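Slide 4. Right, so who here has ever run a stall? Hands up. Keep them up if you made a loss (wait for laugh, I'll have mine up too).

My first one was the Odholm craft market, one Thursday in September. I'd made 100 candles, I sold nine, and I ate my sandwiches by half ten out of pure nerves. Shaimaa Fahmy on the next pitch took £488 with half my stock! So I went and asked her how.

Slide 5. Folding tables.

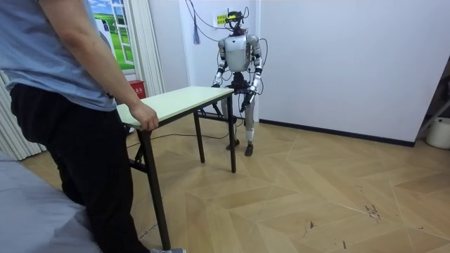
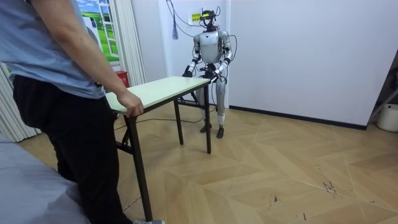 First thing she told me was to price everything. Every single thing, big numbers. People won't ask, they'll just smile at you and wander off. Second thing, stand up – I'd been sat behind my candles reading a book, bless me.

Slide 6, the Celmont figures. Year one £1,717, year two £2,522, same pitch, same candles, only I was on my feet and the labels were readable. Pause here, let them look.

Then hand over to Magnus for card readers. Remind him he's got ten minutes.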